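## How Does a Car Get Its Grip?

A car touches the road only where its tires meet the ground. Each of these spots is called a contact patch, and it is not much bigger than an adult's hand. The grooves in a tire are called the tread. When it rains, the tread pushes water away so that the rubber can hold the road.

The Mudgway Road Museum keeps a small family car built in 1984. Its tires are narrow compared with those on many cars today. Wide tires often grip well in dry weather - but they can slide more easily on deep water.

Tires wear down as they roll. Adults should check the tread often and replace

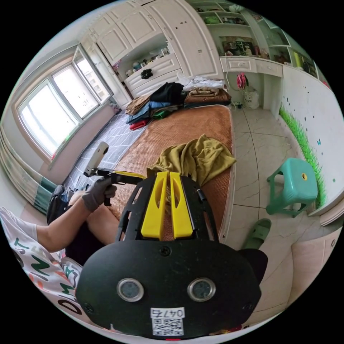

any tire that is worn or damaged. Children may help by looking for cracks while the car is parked.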